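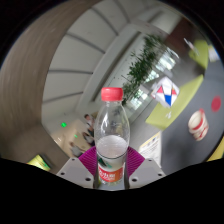

Garrafa de tampa vermelha, zona de espera do edifício Liyanage

Garrafas e revistas deixadas nos móveis da zona de espera: qual o procedimento?

Marta Maksymiv
Exmos. Senhores,
Venho solicitar esclarecimento quanto à arrumação da zona de espera do piso de entrada. Ao final do dia ficam com frequência garrafas de água parcialmente cheias sobre os móveis estofados, bem como revistas abertas e canecas. O regulamento de abril é omisso quanto ao destino destes objetos. Devem ser recolhidos de imediato ou aguardar o dono? Pergunto ainda se a água restante pode ser vertida nos vasos da entrada.

Hnat Semeniuk
Deitar tudo fora. Uma garrafa aberta sem nome não se guarda.

Emília Šťastný
Prezada Marta Maksymiv,
Permito-me discordar parcialmente da resposta anterior. No edifício Isstead, onde exerço funções administrativas, aplicamos o seguinte procedimento:

As garrafas abertas e sem identificação são esvaziadas no lavatório, espalmadas e colocadas no ecoponto amarelo, com a respetiva tampa. As garrafas fechadas aguardam na receção até ao dia útil seguinte. Não recomendo o uso da água nos vasos, pois desconhece-se o que lhe possa ter sido adicionado.
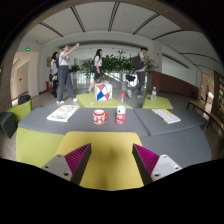

As canecas são entregues na copa e nunca descartadas, ainda que ninguém as reclame. Revistas e folhetos fecham-se e reúnem-se numa única mesa – de preferência a mais próxima da entrada, onde os visitantes os procuram. Quanto às superfícies estofadas, convém que qualquer recipiente assente sempre sobre uma base; o tecido cinzento mancha com facilidade e a limpeza profissional do nosso último módulo custou 38 euros.

Sugiro, por fim, que o procedimento seja afixado junto à receção, com indicação do ramal 2611 para objetos perdidos.

Com os melhores cumprimentos.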